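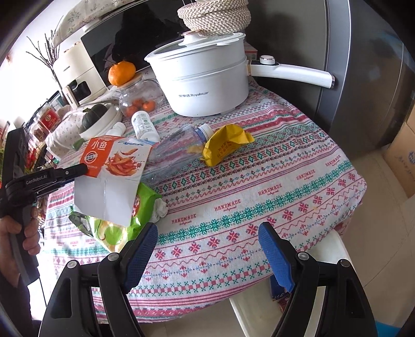

Figure 3. Table with a patterned cloth in one of the study households. Food packages, bottles, a jar and a large cooker stand along the left and rear sides.

4.2 Where food is kept between meals

The interviews in the first round asked people where they stored dry goods, oil, sauces and spices. Most answers named a cupboard or a pantry shelf. The home visits gave a different picture. In 196 of the 541 households, at least some of the food used every day was kept on the table where the household also ate (Figure 3). We call this table storage. The term covers items that stay on the table overnight and are not put away before the next meal. It does not cover fruit bowls, salt and pepper sets, or groceries left out on the day they were bought.

Table storage was found in both towns, but it was more common in Grolerthorpe than in Promitz. Part of the gap comes from the housing. Many of the Grolerthorpe apartments were built with narrow galley kitchens, and the counter is often taken up by a dish rack and a microwave. The Promitz sample has more row houses with a separate pantry. When we compared only households with the same length of counter, the gap between the towns became smaller but did not go away.

Household size mattered less than we expected. Peltonen's earlier survey of rental kitchens linked crowded tables to large families, and we had planned our sampling around that result. In our data, people living alone were slightly more likely to use table storage than families of four or more. Several of them said they used only one end of the table and saw no reason to clear the rest. One retired man in Promitz had eaten at the same corner for years and kept his tea, rice and medicine within reach of his chair.

The items kept on the table followed a pattern. Cooking oil, soy sauce, vinegar, instant coffee and opened packages of noodles or crackers were named most often. Canned goods were rarely left out. People tended to explain this in terms of use: an open package was "still going," as one respondent put it, and a sealed can was not. Small appliances were also common. Residents who kept a rice cooker or a kettle on the table usually said the nearest outlet decided its place.

We had not planned to ask about tablecloths. The question was added in November, after the pilot visits, at the suggestion of Despina Tsolakis, who carried out most of the visits in Promitz. Of the households with table storage, 88 used a cloth or a wipeable cover every day. Respondents talked about the cloth as something that protected the table from oil and heat marks, and a few said it made the stored items look as if they belonged there. Printed cloths were preferred over plain ones because stains showed less. Two respondents had moved their good cloth to a drawer and bought a cheaper one once the table began to be used for storage.

The storage area had an edge that most household members could point to. When asked, they described a line past which nothing should be left, and it was usually set by where people sat. Children's homework, mail and laptops were allowed on the eating side for short periods, but food packages were not. Disputes came up when this line moved. A woman in Grolerthorpe said her husband's protein powder had "crossed over" during the winter and stayed.

These findings affect how kitchen storage is measured. The Balaskas checklist, which we used for the first 300 visits, records shelves, cupboards, drawers and counters. It has no entry for the table. Visitors using it either left the items out or wrote them under "counter," and the two practices cannot be told apart in the finished forms. For the remaining visits we added a separate line for the table and a sketch of the tabletop — the sketches are discussed in Section 4.3.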